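Sulthorpe Sewing Room
Second progress report to the Tinden Fund
Period covered: September to December

Dear all,

Thank you for the second payment, which arrived in good time. In this report I write what we have done with it, what was slower than we planned, and what we ask you to decide before the spring course.

Courses

The beginners' course finished in December. In the application we promised three garments for each learner: an elastic waist skirt, a simple top with sleeves, and a pair of pyjama trousers. The skirt was finished by everybody who stayed until the end. The top was more difficult. Setting in a sleeve took two evenings where I had planned one, and several people unpicked the same armhole more than once. For this reason the pyjama trousers were cut out in class but sewn at home, and I have not seen all of them yet.

The Monday evening group is full and has a waiting list. The afternoon group is smaller, and I think the hour is the problem - it ends when parents must already be at the school gate. In spring we would like to start it at one o'clock.

Our alteration evenings are open to all and need no booking. Most people come with trousers to shorten or a zip to replace. We had also two wedding guests with dresses which they wanted to wear the same week. We helped with the hems but we refused to touch the beading.

Patterns

The Stena skirt is our first own pattern, and it is now ready in all sizes. It has four panels, a facing in place of a waistband, and pockets in the side seams. The first version had a mistake in the two largest sizes, where the back facing was shorter than the panel it should meet. It was found by a learner and not by me, I must admit. The pieces are redrawn and the printed sheets with the mistake are used now as tracing paper for practice.

The Gaete blouse is less advanced. The front and the yoke are good, but the collar does not lie flat in thick cotton, and in viscose it lies too flat. I have sewn it again with a lighter interfacing and a narrower seam allowance, and the result is better. I do not want to give it to learners until the written instructions for the collar are as clear as those for the skirt.
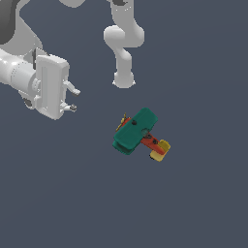 Gilles Boyer wrote to us after he tested the blouse at home that the collar steps were in the right order but too short, and that he had to read step nine four times before he understood which layer should be clipped. He would also prefer that the notches are marked on the stand before the interfacing is put on, as afterwards he could not find them. I have changed both things in the new draft.

Machines and fabric

All the sewing machines were serviced in the summer and they work well. One overlocker still drops a stitch on jersey, even with new needles, so we keep it for woven fabric only. We bought two more irons, a long ironing board for skirt panels, and pattern weights, so that the learners do not need to pin everything.

For fabric we used 289 metres in the period. The greater part was plain cotton and cotton lawn, the rest viscose for those who felt ready for it. Viscose is lovely to wear but it moves on the table, and for the first cutting lesson I would not choose it again.

Money

The spending from your grant in this period was 2637 pounds. Fabric and thread was the biggest part, then room hire, then the servicing of the machines. The printing of the patterns cost 180 pounds more than in the budget, and the reason is the second print of the Stena skirt. I have covered this from the line for teaching samples, where we spent less. If you prefer that it is shown in a different way, please tell me and I will correct the table. The receipts are in the same order as the table.

Next period

The spring course will begin with the skirt again, but with three evenings for the top. I would like also to add one evening only for fitting, where people bring something they have made and we look at it together in the mirror. Many learners sew well but choose the size from the shop label, and then they are disappointed with the waist.

We ask for your agreement on two points:

- to move the afternoon group to one o'clock, with the same room cost
- to move the Gaete blouse from the spring course to the summer course

The answer on the first point is the more urgent, as the room must be booked before the new timetable is printed.

With kind regards,
the course leader, Sulthorpe Sewing Room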